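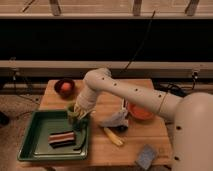
I have been to see Laritz, which at my age means I have stood for three hours in a room with a sticky floor and then walked to the car like a man carrying a wardrobe.

For anyone who missed them (most people did), Laritz were a four-piece who made two albums of gloomy keyboard pop, had one song on an advert for yoghurt and then stopped. The singer, Myroslav Horobets, went off to write music for television. Marta Nechyporuk, who played everything with keys on it and sang the high bits, taught piano. I bought both albums, then bought them again on CD, and would have gone on buying them in whatever format came along had they shown the slightest interest in selling them to me.

Then in March an email arrived. They were getting back together for 6 dates, one of them in Borville, which is 40 minutes from my front door and where as a rule no band plays on purpose. I paid 75 quid for a ticket before I had finished reading. My wife asked whether that was for the two of us. It wasn't.

The venue used to be a bingo hall and still has the carpet in the foyer. A sign by the bar gave the capacity as 423, a number I had plenty of time to think about while I queued for a pint of something flat. I'd say we came close to filling it. The average hairline was well back. There was a good deal of talk about parking.

Support came from Celtov, a young man with a laptop and a very long coat. He played for half an hour without looking up and I rather liked him, though I couldn't hum you any of it. Towards the end he sang a bit, in a small cracked voice, and the chatter at the back dropped for nearly a whole minute. He should do more of that. He should also take the coat off, he must have been boiling.

Laritz came on at ten past nine and opened with the yoghurt song. I thought this was a brave way to get rid of it. Horobets's voice has gone down a good few notes and he has sensibly moved the songs down to meet it, so that "Slow Ferry" now sounds as if it's being sung from inside a cupboard. It suits it. He has never been a chatty frontman and he hasn't taken it up in retirement. Between songs he said "thanks" and once, after a long pause, "Borville", as though reading it off a map.

Nechyporuk was the one to watch. She had two keyboards at right angles and her shoes off, and she can still hit every one of the high bits – the long note at the end of "Lysenko" went on until people started laughing and then cheering. That's the closing song from the second album, and I had always taken it for a love song. She told us it was about a landlord. I have played it at a wedding.

It wasn't all lovely. The drums were far too loud from where I stood, and the new song (there was one new song, there is always one new song) had a rap in it. I shall say no more about the rap. They also left out "Winter Timetable", my favourite, and the man next to me shouted for it after every number until I began to go off it myself.

The encore was just the two of them, piano and voice, doing a thing from the first album I had more or less forgotten. I had something in my eye for most of it. So did the shouting man, who patted me on the shoulder and then spilled his drink down my sleeve.

T-shirts were thirty quid and only came in small or enormous. I bought an enormous one. My wife has been sleeping in it.

No word on whether there will be more dates, or a record. If there is a record I would ask them to think hard about the rap. Anyone who went to one of the other nights, do let me know in the comments if you got "Winter Timetable", although I may not thank you for it.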